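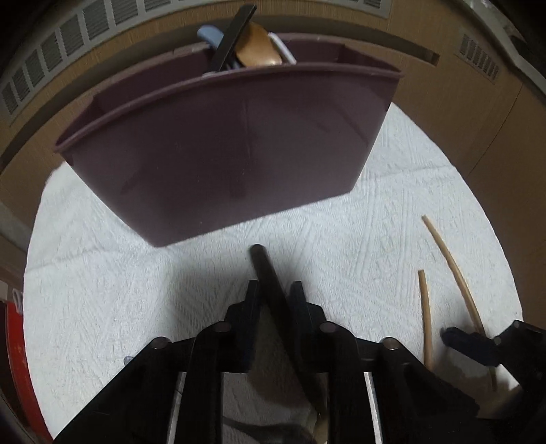

Utensil storage is a capacity problem first and a sorting problem second. The drawer next to my stove has 511 mm of internal depth and takes a tray with five channels, of which only two are long enough for a wooden spoon. Anything longer ends up on the diagonal and blocks its neighbors. For the long pieces I have gone over to an open bin with a tapered body, wide at the rim and narrower at the base, like the purple plastic one with the wooden spoon and the black handle standing up in it. The taper costs some floor space inside, but the handles fan out at the top and can be picked out singly.

Two measurements matter when choosing one. The first is wall height against utensil length. I aim for the wall to reach a little under half the length of the longest tool. The second is ballast. An empty plastic bin weighs very little, and a heavy ladle leaning on one wall moves the whole load off center. Evdokia Katsaros suggested a flat bag of rice in the bottom. I tried 700 g and have left it in.

A cloth underneath does two jobs. It stops the base from sliding, and it gives me somewhere to lay things out while I sort. Use one with a raised weave. Smooth cotton creeps on a painted top. 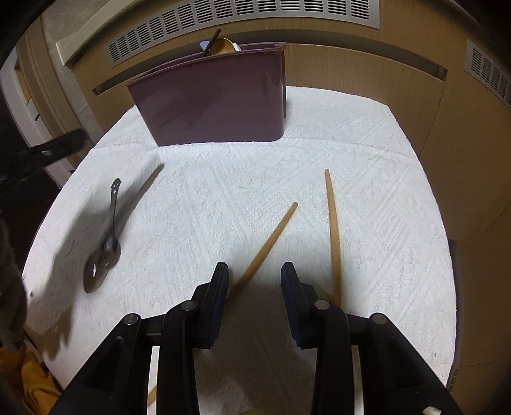 My sorting rule is by length and then by frequency of use. Long tools go in the bin, heads up. Teaspoons and other short metal pieces go back to the drawer, where they nest. Chopsticks are the awkward case. They are long enough for the bin but so thin that they slip down between the other handles, and pairs get separated. Miyuki Honda keeps hers in a narrow jar of their own. I use a rubber band per pair, which is slower at dinner time.

I redo the whole thing every January and it takes 10 minutes. The next item is the lid rack, which has a bent wire on the left side.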